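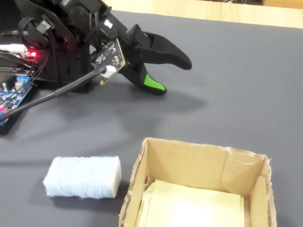
Ticket: Gripper value in recorded episodes lags behind video
Project: Wudden pick and place
Station: Dizon bench 2
Reported by: Lilibeth Macaraeg
Assigned to: Jerome Javier
Priority: Medium
Status: Resolved, one follow-up open

Lilibeth Macaraeg
Recording the block-to-box task on bench 2. Operator drives the arm from the leader, picks up the white block, moves it over the open cardboard box and lets go. In playback the gripper value in the log changes late. The fingers are clearly open in the video and the log still says closed. The arm joints line up fine, only the gripper is off.

I noticed it while trimming episodes from the morning session. We have 140 episodes in the set so far. I checked the first 20 or so by eye and they look normal, so it started at some point after that. Lostero shows no errors and every episode saved with a green check.

Steps to reproduce:
Start Lostero, load the block-to-box profile, home the arm.
Record one episode at normal speed.
Open it in the viewer and step through the release.

Expected: gripper value starts to change on the same video frame as the fingers, or the next one.
Result: it changes 12 frames later.

Jerome Javier
Is it always 12, or does it grow over the episode?

Lilibeth Macaraeg
Same at the grasp and at the release, so it does not grow. I looked at five episodes.

Jerome Javier
OK, then I don't think it's clock drift. Please stop recording on bench 2 for now but leave the arm powered and don't restart Lostero. I want the running config before it gets reloaded.

Could you also check the white connector on the small board at the gripper? If the reading comes and goes, the driver holds the last good value and that can look like lag.

Lilibeth Macaraeg
Connector is seated. I unplugged it and pushed it back in, no change. Moved the black cable by hand through the whole reach of the arm while watching the live value and it never froze. Config dump is attached to the ticket.

Trinidad Layug
Adding what I know, I was the operator for the second half of the morning. The fingers were twitching a little when I held the leader still, so I turned on smoothing for the gripper in the profile. I thought it only changed what gets sent to the arm. I did not write it in the session notes, sorry.

Jerome Javier
Thanks, that matches the config. Smoothing is on with a window of 64 samples. In this version of Lostero the filter sits before the logger, so the smoothed value is what gets written. The arm gets the unsmoothed one, and that explains why the motion looks right.

Turned it off and recorded a short run with Lilibeth. Arm homed, box at the far side of the table as usual.
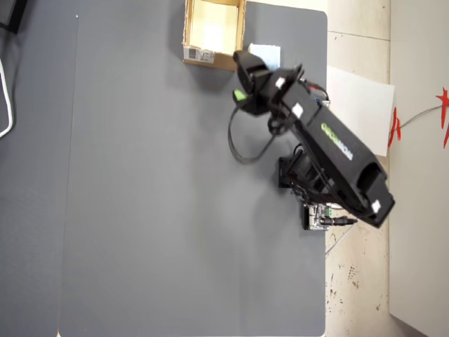

Bench 2 from the overhead view, gripper down by the box.

Gripper value now changes on the same frame as the fingers in all of the test episodes. I deleted those, they were not full demonstrations.

Remedios Buenaventura
What happens to the data we already have? Training is set to start from this set and I would like to know how much of it I can use.

Jerome Javier
Everything before the setting was changed is good. For the rest, the raw leader signal is stored next to the log, so I can rebuild the gripper column from it. I would not try to fix it by shifting the column 12 frames. The smoothing also rounds off the start of each open and close, and a shift leaves that in.

Remedios Buenaventura
Agreed. The policy learns when to let go from that column and a soft edge there will hurt. Please rebuild and keep the old files under a separate name. I will hold training until then.

Jerome Javier
Rebuild script is done. It reads the profile stored with each episode and skips the ones recorded with smoothing off. 2 episodes failed, both missing the end of the raw signal. I marked them as excluded.

Lilibeth Macaraeg
Went through the rebuilt episodes in the viewer, looking at grasp and release only. All lined up. I would drop the 2 failed ones and record them again - faster than repairing them.

Valter Teixeira
Same profile was copied to bench 1 at lunch. Nothing recorded with it yet. I turned smoothing off there too and locked the profile, so changing it now asks for a name and a note.

Jerome Javier
Good. The finger twitch Trinidad saw is a separate problem and I would look at the leader grip first. Opened a new ticket for it with Rurkov, they supplied the leader arms.

Remaining on this ticket:
Re-record the 2 excluded episodes (Trinidad)
Add a check on save that compares the logged gripper value with the raw one (Jerome)

Remedios Buenaventura
Set is loading without warnings. Closing as resolved, leave the save check open under Jerome.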